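Isow hand-held gripper pair — section 7, first practice task
Draft, Hyun-seo Chae. Part codes still to be checked with Kjærgaard.

You want two grippers, one makeup brush, one clear organiser. White cover on the table, dark curtain behind if you've got one.

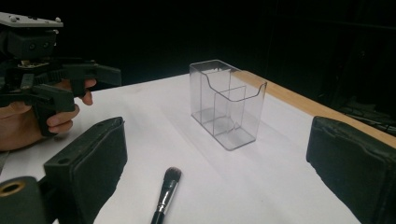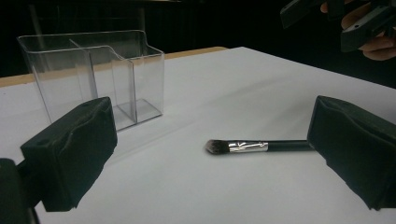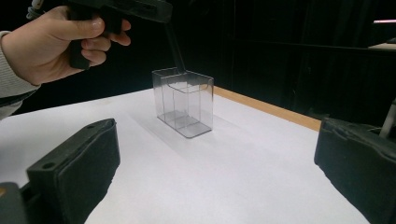
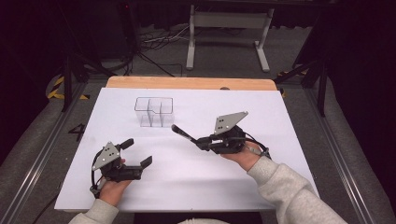
### 7.1 Set up

1. Stand the organiser upright, open top up. Middle of the table, not the edge.
2. Lay the brush flat, within easy reach of one gripper.
3. Pick up both grippers. Fingers wrapped right round the handle, plates facing up.
4. Open both jaws fully before you start recording.

**Note** — clear plastic is hard to see against white. Move the lamp untill the rims show.

### 7.2 Run

1. Close on the handle, never the bristles.
2. Lift, bring over the organiser, lower in. Slow.
3. Release. Back off straight up.

**Caution:** keep cables behind your wrists. Dont pull on a snagged one — stop, put the gripper down, free it.

Spare finger pads: order no. 414, from Eltico.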